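About Griduvance

Griduvance is a student robotics club at Arkach, open to anyone enrolled there. Members work on manipulation: getting a machine to pick up, turn and place ordinary household objects. The club started with 12 members and now has 71 on its list.

Work is split between recording and training. Recording is done by hand. An operator holds a gripper in each hand and carries out a short task at a table. Each gripper carries a printed marker for tracking.

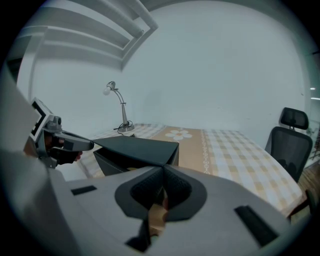
New members record before they touch any code. The first assignment is 15 clean takes of one task, reviewed by an older member. A take is thrown out if a marker leaves view for too long or if the operator changes the task partway through.

The current student project is called Paucar. Its goal is a set of 300 two-handed tasks with boxes, lids and cloth — objects that one gripper handles badly.

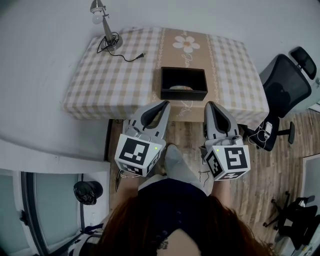

Training runs at night on a shared machine. Results go into the club log, failed runs included, with the settings used. Members who want to change the recording procedure write up the change and test it on old tasks first.

Each July the club enters the open class at Clitport, where teams get a table, a lamp and a sealed list of objects. 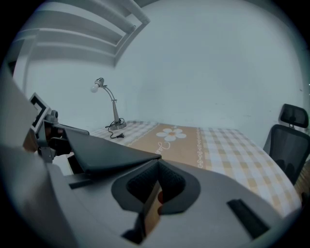

Rules for that class are copied in the club log. Entry is decided by a practice round held one month earlier. No background in robotics is needed to join, and gripper training is given at the first session.

Page last updated Nov 24, 2023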